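**Gripper trial, catch-up meeting, March**

Present: Alina Jitaru (chair), Kęstutis Kalniņš, Liviu Sârbu, Aisyah Wibisono (notes)
Apologies: Horațiu Onu

**1. Last minutes**
Agreed. Liviu's action on the spare cable is carried over.

**2. Finger comparison**
Kęstutis has finished 200 picks with each of the 2 finger sets, the Pralura wide pads and the Clarnance thin tips. The wide pads did better on boxes. On clothing they often took hold of more than one layer. The thin tips missed more often at first, and Kęstutis thinks the closing height was set too high. He has lowered it and will rerun the clothing picks only.

Alina asked whether the force setting was the same for both sets. It was for all but the first 24 picks, which will be left out of the table.

**3. Wrist camera**
Aisyah would like to keep the camera where it is. The tips stay in view right up to contact, and with thin fingers it is possible to see which fold they are closing on.

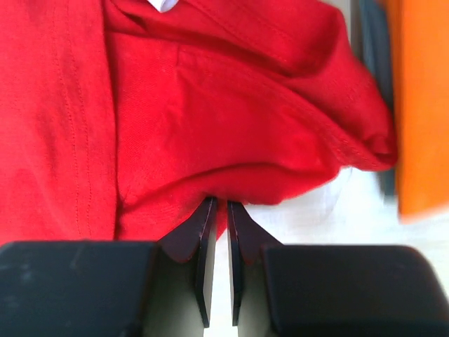
Liviu finds the bright tabletop a nuisance and wants to try a lower exposure before anyone moves the lights. Agreed to try this first.

**4. Controller**
The Winatness update is on hold until the rerun is finished. Horațiu sent a note asking for the old settings to be saved beforehand.

**Actions**
- KK: rerun clothing picks, thin tips
- LS: exposure test; spare cable
- HO: save controller settings
- AW: send table to Ngubane

Next meeting at 2 pm, date to be fixed by email.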